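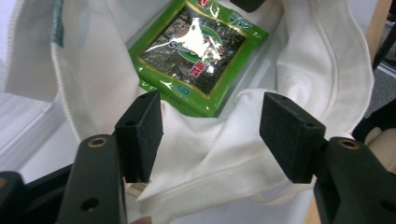
Seaweed pack in the tote, fingers open on the handheld gripper.

I've been looking after our handheld gripper for a while now, and the question I get most is how to change the finger blocks without throwing everything out of line. So this is how I do it! It takes me 10 minutes if the screws behave (they don't always).

You'll need a hex driver, a soft brush, a scrap of lint-free cloth and a small dish for the screws. I use the lid off a jar of Vasiliauskas pickles.

Open the fingers all the way and brush out the gap first. Canvas sheds like crazy, and the fluff works its way down to the slide. Then take the left block off, and only the left one. Myung-ja Oh pulled both at once in November and we spent a whole afternoon getting them parallel again.

Wipe down the arm and look at the brass inserts. If one turns when you turn the screw, stop there, it needs to be reset before you go any further. Put the new block on finger-tight, close the gripper gently so the two faces meet, and snug the screws up a little at a time, going back and forth.
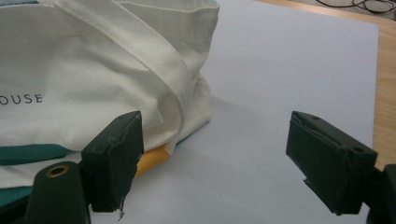
Chipped corners don't bother me much. What I do swap a block for is an inner face that has gone rounded, or anything sharp that could snag on fabric, and soft stuff like a tote or a strap will find every burr you missed. A few strokes with 120 grit takes care of small ones.

Now do the right side the same way. When both are on, open and close it 3 times with nothing in between and watch for light showing through at the top. Inese Mets checks hers with a strip of paper, and I've started doing that too, it's quicker. Write the swap in the Rollau log before you put the driver away, or you'll forget. I always do!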